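Villca shelf cell: progress report to Burka
Prepared by Sinéad Cullinane, 11th August

The short version is that the cell is in the best shape it has been in since we took delivery, and we're really pleased with it. Since the May report we have logged 204 shelf picks under the new setup, and the daily warm-up is down to 35 minutes (it used to eat most of a morning!).

Most of the gain comes from re-teaching the arm's approach to the lower shelf. Botond Csonka moved the approach path to the right, so the wrist comes in beside the snack cans with more room under the upper lip. He also reset the grip height to just below the lid.

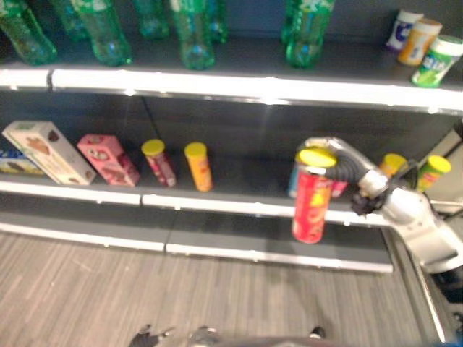 Grip force was the other big item. The old value was set for the soda bottles and was too strong for the cans, so each product group now has its own setting, stored with the shelf layout. Malachy Keane wrote a restore script that loads the lot after a power cut, and it's a joy to use.

On the hand side, upkeep is now a written routine. Fingertip pads get wiped and checked before the first run, finger joints are worked through their full travel, and the fabric covers are pulled back at the cuff so the seams can be looked over.
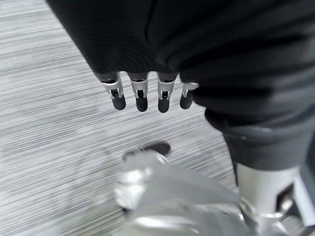

We replaced 2 pads this period, both from the stock you funded, and have reordered through Drallness. Still open: a slight drift in the wrist zero after long runs. Kathleen Doherty is comparing the logs now and we hope to have a fix in the next report. No change to the budget.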